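Docs / Kekimen Grasp Stack / Setup Guides

7. Wrist camera grasp check, small parts

Applies to Kekimen 2000 controller software, planner module Hulgate. Do section 6 (hand-eye calibration) first. If the hand-eye is stale nothing below will work.

7.1 Before you start

Arm in reduced speed. E-stop in reach. Perception node running, wrist stream up in the Skindivero viewer. Lock exposure once the part is in view, auto exposure hunts on shiny metal.

7.2 Steps

1. Open Skindivero, load the profile "narrow_stem". Don't edit the default, copy it.

2. Set the depth filter to 11. Lower values leave holes on chrome. Higher ones round off thin stems and the planner sees nothing to grip.

3. Draw the mask around the whole part. Cap, collar, stem. Leave the background out, printed wallpaper and striped pipe both throw false edges.

4. Pick the grasp region on the stem, under the collar. Not on the cap.

5. Run Plan > Dry. Check the approach in the 3D pane. Fingers should come in either side of the stem with the collar above them.

6. Run Plan > Execute. Hand on the stop.

7. Close. Wait about 7 seconds for the force reading to settle, then hit Freeze in the viewer.

8. Compare the frozen view with Fig. 7-1. You want the part upright, stem between the fingers, top facing up and a bit toward the camera. If it leans, open, back off, redo from step 4.

9. Save the grasp. Name it part_side_rev. No spaces, the exporter chokes on them.

NOTE: Color anchor is optional. If the part has one strong flat color (a blue tap insert is ideal) turn on Anchor and click it. Tracking holds much better through a wrist roll.

NOTE: Embossed marks on a chrome rim will flicker in the feature overlay. Ignore. Do not raise the feature threshhold to get rid of them, you lose the rim too.

CAUTION: Never execute with the mask overlapping the fingers. Hulgate treats masked pixels as part and will drop them from the collison model.

CAUTION: Reloading a profile resets the force limit. Check it every time.

7.3 If it fails

"No antipodal pair": region too small or depth has holes. Redo step 2.
"Anchor lost": glare. Lower the exposure, lock it again.
Plan OK but the fingers hit the collar: tool offset is wrong, go back to section 6.
Still stuck: export the log from Ogura and send it to Tomoyo Amano with the profile file attached. The log alone is not enough.

Last edited Nov 6, 2022 | Contact docs team | Back to top

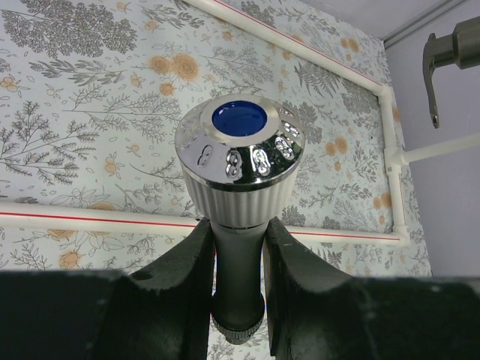
Fig. 7-1. Wrist view, faucet handle held at the stem, blue insert up.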